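Chapter 7
Buying a Robot That Sorts: Reading the Offer and Reviewing the Kit

Most of you will come to this chapter having already built something that moves. You will have wired a gripper, jogged an arm through a few waypoints and felt that small thrill when it closed on the thing you meant it to close on. In working life, though, a great many of you will spend more hours choosing equipment than building it, and choosing well is a skill like any other. It deserves a chapter, and I hope you'll forgive me if I take my time over it.

Our running case is the Prellurlow sorting kit, sold by Gruvgate to colleges, council depots and small recyclers who want to try automated sorting on a tabletop before they spend real money on a conveyor line. I chose it because it is modest. The catalogue of a big integrator can bury you in options, whereas the Prellurlow asks one plain question: can an arm pick up a household container and put it where it belongs? By the end of the chapter you should be able to read an offer like this one, work out what is missing from it, and write a fair review that a busy manager will read to the bottom.

7.1 What the kit sets out to do

The job is sorting by material. Containers are placed on a table, and the arm is to move each one to the bin with the matching card. In the set-up we follow there are three fabric bins, with cards for bottles, plastic and cans. It looks like child's play, and that is rather the point – every difficulty you meet on the table will be waiting for you on a full-sized line, only faster and with more noise.

Consider the can for a moment. A new can is a lovely, obliging cylinder, and anyone can grip a cylinder. A crushed one has no reliable diameter and no reliable top, and it may rest at any angle it pleases. When a supplier's brochure shows only tidy containers, you are entitled to ask about the other sort. Our colleague Analyn Buenaventura, who reviewed the kit for the Layug training centre, makes it her habit to look for a squashed can before she looks at anything else, and I've come around to her way of thinking.

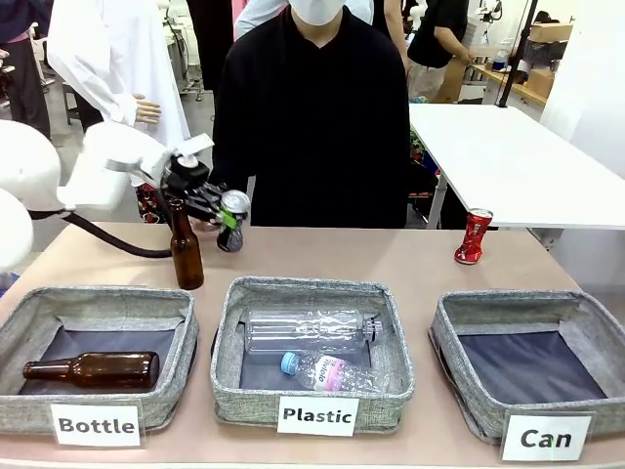
7.2 What is in the box, and what isn't

Gruvgate offers the kit in two forms. The basic package has the control software, called Amau, along with the sorting bins, the cards and a licence for 1000 hours of running. The full package adds an arm and a gripper. Read that sentence again, because it catches people every year! A buyer who assumes the arm is included in the basic price will have an awkward talk with the finance office, and I say so with some feeling.

The quoted prices, before tax and freight, are $1611 for the basic package and $2864 for a year of on-site support. The full package is priced on application, so you will need to write and ask. When you do, ask as well about spare fingertip pads, the term of the warranty, and whether the licence clock runs while the arm is idle. None of these is answered in the offer as printed, and a good reviewer keeps a list of such gaps from the first page onward.

Bear in mind, too, what the bench itself demands of you. A pale, matte tabletop tends to be kinder to a camera than a glossy one, and the bins want to sit well within the arm's reach. Clear plastic deserves particular care in your planning. It shows whatever is behind it, so a vision system may have very little to go on besides an edge, a cap or a label. I would set aside 50 trial picks for clear bottles alone and record every one, including those that embarrass the equipment.

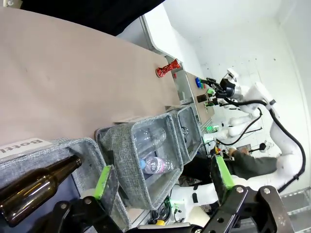
Figure 7.2 Sorting bins seen from the gripper, with a second arm at work on the far table.

Look at the bottle resting across the nearest bin in Figure 7.2, and think about how you would score it. The offer speaks of items "placed in the correct bin" without defining "placed", so settle your own definition before the first trial and write it at the top of your record sheet.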